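Speaker notes: Living with stone, the homeowner session
Room opens at 4. Slides are numbered in the bottom corner. Handout goes out at the end, otherwise they read it while I talk.

## Opening (slides 1 to 3)

Welcome, bathrooms are down the hall to the left, questions are fine at any time.

Start with the question I get most in the Skovivwood showroom: "Is marble a bad idea in a kitchen?" My answer is that it depends on how you feel about marks. Marble will mark. Some people like a counter that shows it has been used. Some people can't sleep if there is a ring next to the sink. Find out which kind you are before you put down a deposit.

Ask for a show of hands: who has stone at home now? Who is planning a remodel? If most are planning, spend more time on the samples section. If most already have stone, go faster there and slow down on cleaning.

## What marble is (slides 4 to 6)

Keep this short. Marble is limestone that was changed by heat and pressure in the ground. It is mostly calcite. Calcite reacts with acid. Everything else in this talk comes back to that one fact.

The veins are other minerals that were in the limestone. They give the color. Gray, gold, green and black are all possible. A vein is not a crack, but it can be a weaker line in the slab, so ask the fabricator where the sink cutout will land.

Pass around the two tiles, the honed one first. Remind people to hold them over the table.

## Etching and staining (slides 7 to 10)

These get mixed up all the time. Say it slowly.

- An etch is damage to the surface. Acid has eaten a little of the calcite and left a dull spot. Lemon juice, vinegar, wine, tomato sauce, some bathroom cleaners.
- A stain is something that soaked in. Oil, coffee, rust from a can. The spot is darker or colored.

Sealer helps with stains. Sealer does not stop etching. If they remember one thing, I want it to be this. Say it again before moving on.

Demo: squeeze lemon on the polished black tile, leave it, wipe it at the end of the next slide. Tilt it toward the window so the back row can see the dull spot.

## Light stone with dark stone (slide 11)

People ask if they can mix colors. Yes. The usual advice is to let one of them be quiet. A pale counter with faint veins can take a busy backsplash. Two busy stones side by side are hard to look at every morning.

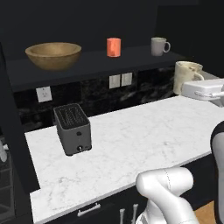
White counter with faint gray veins, glossy black marble behind the shelf.

Talk about maintenance here too. A black polished surface shows water spots, dust and fingerprints more than white does. On a wall that may be fine. On an island where kids eat cereal it is a lot of wiping. An etch also shows far more on black than on white, which they will have seen with the lemon.

Dark walls: make sure there is enough light on the counter. Under-shelf strips are the cheapest fix if the wiring is already there. Tell them to get this sorted out before the backsplash goes up.

## Choosing a slab (slides 12 to 15)

Go to the yard. A sample the size of a playing card tells you almost nothing about a slab.

What to do at the yard:

1. Look at the whole slab standing up, then from the side, so the light runs across it.
2. Run your hand over it and feel for pits and filled spots.
3. Ask for the slab number and write it down. Ask them to put your name on it.
4. Take a picture with the number in it.

Tell the story about slab 481. Customer picked it at the Kongkaew yard, wrote the number on a receipt and lost the receipt. The yard cut the next one in the bundle. It was a fine slab and she never liked it. Don't drag this out, the point is to keep the number.

Edges: eased edge is the safe choice. Thin, sharp edges chip. Ogee collects crumbs underneath, as anyone who has one will tell you.

Finish: honed hides etching better than polished. It can show grease a little more. Leathered is mostly for darker stone, and it takes a brush to clean.

## Heat and appliances (slides 16 to 17) 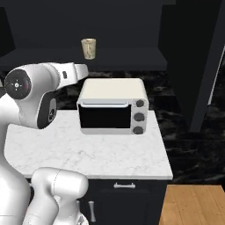
Marble handles heat fairly well, but sudden changes are the trouble. A very hot pan on a cold counter can cause a crack, most often near a cutout or at a seam. Use a trivet. Resin fills and some sealers can also discolor with heat.

Small appliances that warm up should have air under them. Check the feet. Old rubber feet can leave a mark that takes a poultice to lift. If the feet are metal, put felt or a thin board under them. Slide nothing across the stone. Lift it.

Coffee makers drip at the back where people don't look. Pull it out once in a while and wipe.

## Cleaning (slides 18 to 20)

Daily: warm water, a drop of dish soap, soft cloth, dry it after. That is the whole routine.

Do not use vinegar. Somebody will say their grandmother used vinegar. She may have had laminate.

Poultice for oil: baking soda and water mixed to a paste, spread over the spot, plastic wrap on top, tape the edges, leave it overnight. May need repeating. The Enano paste we sell does the same job and is easier to spread. Mention it once and go on.

Sealing: do the water test. Put a few drops on the counter and wait 8 minutes by the clock. If the stone under the drops has gone dark, it is time to seal. Wipe off extra sealer before it dries or it leaves a haze.

## Questions (slide 21)

Likely ones:

- Quartz instead? No etching to speak of, less heat resistance, the pattern is manufactured. Good product.
- Can an etch be fixed? Small ones on honed stone, yes, with a polishing powder or a fine pad. Large areas need a pro. The Menell crew does this work and their card is on the handout.
- Resale? I sell stone, so ask a realtor.

Collect both tiles. Wash the lemon off the table. Leave the leftover handouts at the front desk.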